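I keep being told the kitchen robot is nearly here. I was told the same thing when I moved into this apartment, and in the meantime I have worn out three dish sponges a month doing the job myself.

The latest round started in June, when a friend forwarded me a clip from a company called Stundora. A pair of arms clears a counter in 35 seconds. It looks great. Then you notice the little "8x" in the corner, and that the counter holds one mug and one plate, both white, both sitting well away from everything else. My counter has never looked like that for longer than it takes to boil an egg.

So I have started judging these claims by one boring chore, which is putting away chopsticks. Not washing them. Just getting a pair off the counter and into the holder.
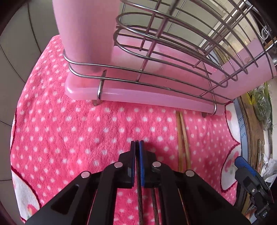 A person does this while talking on the phone. You pinch both sticks at once, they roll a little, your fingers fix it, and you drop them in. A two-finger gripper has to come at them from the right side, close on something thinner than a pencil, and not drag the cloth along with it. Fleece is terrible for this. It bunches up. Then there's the holder itself, all shiny wire loops and see-through plastic, and I have yet to read anything that convinces me cameras are happy with either one.

The answer I get is always more data. Prositz says its model learned from 3000 hours of chores. Fine, but whose chores? If it's 200 tries at the same mug, I don't care how long it took. I would like to see someone's real kitchen, with the greens still in the bag and the cutting board shoved up against the wall, and I would like to see it at normal speed with the failures left in. Vidal did post its failures, to be fair to them, and I trust them more for it.

And the price! The Trudimix arm is $1289 before you buy anything to mount it on. That's a lot of money to have my chopsticks put away slowly.

I'll look again next year. Right now I have a sink to deal with.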